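Pindareck Street Litter Project
Progress report to the Marchetti Fund, second period
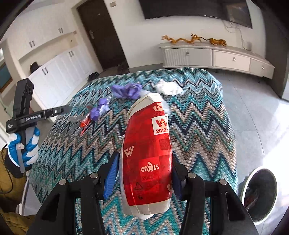
A crumpled red-and-white paper cup, held in a black gripper.

Dear Noemi Dunleavy,

We have had a really good few months and I'm so pleased to be writing this one! When we last reported, we had the bins sitting in a storage unit and a promise from the town that we could put them somewhere. Now they are out on the street and people are using them.

Where the money went

The grant for this period was $3,617. Of that, $2,000 paid for the paper cup bins and their posts, and the rest went to printing, liners and the hauling contract with Prurnar. Nothing is left over and nothing is owed. Receipts are in the folder we share with your office, with the liner invoice filed under printing by mistake (I will move it).

The bins

There are three of them: one outside the bus station, one at the Pleltden end of Mill Street, and one by the library steps. The library one was a late change. We had wanted it next to the farmers market, but the market moves to the church lot in winter and the bin would have stood alone until spring. The library said yes the same afternoon we asked, and their front desk has been wonderful about calling us when the lid sticks.

The lids are still our weak point. The opening is the right size for a small cup and a tight fit for a large one, so people leave the large ones on top and the wind takes them. Prurnar has a wider lid that fits the same post. We'd like to try it at the bus station first, where the large cups mostly come from.

Talking to shops

I love this part of the work. We visited coffee shops and lunch counters along Mill Street and asked each one to put a small card by the register saying where the nearest bin is. Most said yes on the spot. One owner rewrote our card because she thought it sounded bossy, and her version is so much better that we reprinted the whole batch with her wording.

We also ran a refill morning in December, with a discount for anyone who brought a mug from home. We gave out 264 stamp cards before noon and ran out. It was freezing and people still stood around chatting on the sidewalk!

What we got wrong

Our pickup day was a poor choice. Prurnar came on Monday, by which time the bus station bin had been full all weekend. Pickup has been moved, at no extra charge. We also underestimated how much sorting we would have to do, as plenty of food wrappers end up in with the cups. A clearer sticker is being drawn up now.

Coming up

The wider lid, the new sticker, and a second refill morning once the weather turns. The school on Pleltden Road has asked us to come and talk to the fifth grade, and we have said yes. I'd like to send you the budget for the next period ahead of the usual deadline, if your office is able to take it early.

Thank you for backing this,
The Pindareck Street Litter Project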